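# Budgeting for a bench robot

A bench robot budget is the written plan a small lab or workshop makes before it buys an arm, a gripper and the bits that go round them. I've helped put together a few of these, so this article leans on what I've seen as well as on what's generally agreed.

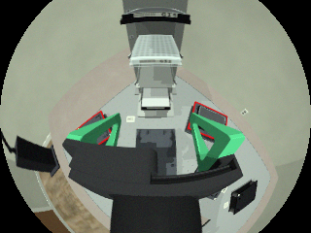 Attila Szalai wrote in to say that the arm should never be the first line of the plan, and that he'd start with the bench, the trays and the racks and work backwards to the robot. I think he's right, though I didn't do it that way round the first time and I paid for it!

## What goes in the budget

People usually split the costs into the arm, the gripper, the fittings on the bench, the software and the time it takes to get everything running. The arm is the bit everyone haggles over. The fittings are the bit everyone forgets (me included), and they add up quickly once you want trays that stay put, a plate to hold your instrument and a rack that the gripper can get at from above.

At Brorton, where I did my first proper plan, we had 2950 pounds set aside for everything except the arm. Fingers took 208 of that for one set, and we wanted a spare set, so there went another 208. Brackets, trays and labels came to 400. I'd guessed half that, on the back of an envelope, in July, with the window open and a wasp in the room.

## Simulating first

A simulated bench is a computer model of the work surface, with the gripper and the equipment drawn in where you mean to put them. You can move a tray over, see whether the fingers still have room to close, and change your mind as often as you like before ordering any metal. I'm a big fan. The Vundon project kept a list of every change made in the model before the order went out, and it ran to 17 entries, most of them about tray positions – dull reading, but each one would have meant drilling a fresh hole in a real bench.

What a model won't tell you is how much a cable weighs, or how annoying it is to wipe down a rack with a fine grid on top. Modelling takes hours too, and somebody's wages cover those hours, so put them in the plan as their own line.

## Fingers and grippers

Grippers are often sold separately from arms, and fingers separately from grippers, so read the quote slowly. Soft or open-framed fingers can be kind to odd-shaped things but they take up more room than you'd think when they're spread. Measure the gap between your trays with the fingers wide open. The people at Sauerland buy fingers as consumables, like gloves or pipette tips, and keep them out of the equipment budget altogether. It makes the yearly sums easier, but check your own finance rules before you copy them.

## Buying in stages

Some places buy the lot in one go, which can get you a better price on delivery and fitting. I prefer stages: the model, then the bench fittings, then the gripper and arm together. Breditz went the other way and had an arm sitting in its crate for months while the racks were argued over. The warranty had started on delivery, so do ask for it to run from the day of fitting and get that in writing with the quote.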